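Ruten Institute of Hospitality
Course 1236: Dining Room Service, Unit 9 Handout
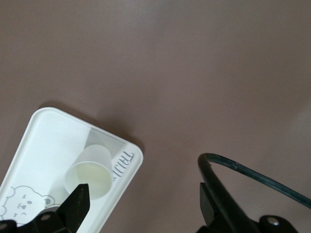

When should a tray be removed from the guest's table?
A tray is removed once the guest has finished or has asked for it to be taken, and never while the guest is still eating or drinking.

9.1 Scope
This unit covers the small serving tray and the light items placed on it. Large oval trays and tray stands are treated in Unit 11. Students should have read the Paquette chapter on table clearing before class.

9.2 Terms
Lip: the flat outer edge of the tray, by which it is held.
Well: the recessed area inside the lip.
Tipped item: any cup or glass lying on its side. A small plastic cup in the well of a white tray is the usual case in practice.

9.3 Procedure
Set tipped items upright before lifting. Place heavier items near the center of the well and lighter items beside them. Keep fingers on the lip and out of the well. Trays with printed lettering or cartoon figures, such as a bear face, are cleaned with a soft cloth only. Abrasive pads are not permitted on printed surfaces.

9.4 Load
For practice sessions the load on a small tray is limited to 400 grams.

9.5 Assignment
Complete the Huvport clearing worksheet and submit it before the February practical. Worksheets are returned at the start of Unit 11.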